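Home Guides Kitchen Laundry Garden Contact

How to get tea and coffee stains out of mugs (and what to skip)

6 min read

By Darcy Pryor

Every few months somebody sends me a new miracle method for stained mugs. Foil balls, potato peelings, a denture tablet, a paste with four ingredients and a waiting time of exactly 11 minutes. I've tried most of them over the years, in the kitchen at Menholm and later in the flat at Partington, where the water is so hard the kettle grows a crust. Most of them work a bit. Most of them work because you end up scrubbing the mug.

So treat what follows as the short version. It uses bicarb, hot water and a cloth, and it costs next to nothing.

What the stain is

The brown film comes from tannins in tea and coffee. They stick to the inside of the cup, and they stick much better if there's already some limescale or a few scratches for them to hang on to. If you have hard water you're dealing with two things at once, and a cleaner that only handles one of them will look like it failed.

Dish soap is made for grease. You can soak a stained mug in soapy water all night and wake up to a very clean brown mug.

Step 1: Wash it first

Normal wash, normal detergent, rinse. Any milk or sugar left behind will gum up the next step. Leave the inside damp.

Step 2: Bicarb on a damp cloth

Put 2 teaspoons of bicarb in the bottom of the mug and add just enough water to make a paste. Rub it round the inside with a cloth, using your fingers, and spend a bit longer on the tide line near the top. A light stain should come off within a minute. I've read plenty of guides that tell you to leave the paste overnight. I did a mug each way for the better part of May and couldn't pick which was which.

Please don't add vinegar at this stage. The fizz looks busy, but the two mostly cancel each other out and you're left with slightly salty water. If you want to use vinegar, use it by itself in step 4.

Step 3: Soak the stubborn ones

For a mug that's been on somebody's desk since the last election, you want an oxygen bleach powder, the plain laundry kind. Follow the amount on the packet, fill the mug with hot tap water and leave it for 25 minutes. Rinse it well, wash it again, rinse it again. Check the label for warnings about food surfaces and metals, and don't put a lid on while it's working.

I was sent a tub of Dollero mug tablets to try. They did the job. As far as I could tell from the ingredients they were a washing soda and oxygen bleach mix pressed into a nice shape, for nearly five times the price of the powder. Mindura sells a "tannin brush" as well, and I'd call it a bottle brush.

Step 4: Deal with the scale

If the mug still feels rough or has a chalky ring, that's limescale. Warm white vinegar, half an hour, rinse. Citric acid does the same with less smell. Never mix either one with bleach of any sort, and rinse properly between this step and the last one.

Step 5: Go easy on plastic

Plastic stains faster than glazed china and scratches far more easily, and every scratch is a fresh place for tea to settle. Use a soft cloth and skip the scouring pad, the steel wool and the so-called magic sponge, which is a very fine abrasive whatever colour it comes in. The same goes for plastic plates. Curry and tomato stains are a different problem, and the best thing I've found for those is a day or two on a sunny windowsill.

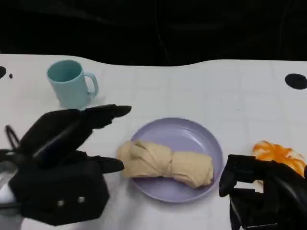
Step 6: Stop it coming back

Rinse the mug when you finish your drink. I know. But a quick swirl of cold water before the dregs dry does more than any product I've been asked to review, and it's the one tip that never comes with a discount code.

If you use a dishwasher, don't expect it to lift an old stain. It will slow down a new one, depending on your detergent and how badly you stack.

When to give up

Old china with a network of fine cracks in the glaze has usually taken the stain in underneath. Bleaching can lighten it for a while and then it creeps back. Keep pens in it. Same with any plastic cup that still smells of coffee after step 3.

Last checked Dec 31, 2018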